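Call for participants: Shared Reading Table programme

Mar 28, 2016

The Revero Study House invites applications from adults who wish to take part in the second season of its Shared Reading Table programme. The season opens in June and consists of nine evening sessions, held in the ground-floor reading room at 269 Plalurby Road.

The programme looks at how people arrange, share and put back the contents of a common table. Participants read, draw or write at the table for two hours and then spend thirty minutes setting it in order together. The first season received 237 applications. Places are again limited, and applicants who were not selected last time are encouraged to reapply.

What participation involves

Participants are asked to attend at least seven of the sessions. Each person will keep a short written record of where they put things down, what they moved to make space, and what they could not find afterwards. Notebooks are supplied. Records remain the property of the participant, although the Study House asks permission to copy them for its archive, known as the Patrício Collection, which at present holds 352 notebooks.

Books must be returned to the stack from which they were taken. The order within a stack is left to the group. Drinks are permitted at the table in cups or closed bottles and should be kept on a coaster. Small personal items may be brought and left on the table for the length of a session, but the Study House accepts no responsibility for them.

Who may apply

Applications are open to anyone aged eighteen or over living in Plalurby or the Clillon district. No experience of drawing, librarianship or research is required. Applicants should be comfortable reading in company and able to give notice if they cannot attend. Those who took part in the first season may apply, but priority will be given to new participants.

The reading room has step-free access. Applicants who need a particular height or type of chair should say so on the form.

Payment

Participation is unpaid. Local travel costs are refunded on presentation of a ticket, and a light supper is served before each session.
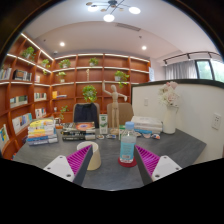 Amândio Paiva
Programme Officer, Revero Study House

The table is furnished with stacks of books, a vase of artificial roses and a posed wooden mannequin for those who wish to draw, with wooden shelving behind. Application forms are available from the front desk or by post. Completed forms should include a statement of up to one page describing a table the applicant uses regularly and how it is kept. Applicants will be notified in writing of the outcome.

Comments (3)

M. R. wrote:
Is it possible to apply as a couple, or does each person need a separate form?

Tiago Correia wrote:
I attended last season and would recommend it. The suppers were good. Please could the sessions start a little later this time, as the bus from Clillon gets in at ten past.

Amândio Paiva wrote:
M. R., separate forms please, with a note at the top of each. Tiago, start times will be confirmed with the offer letters.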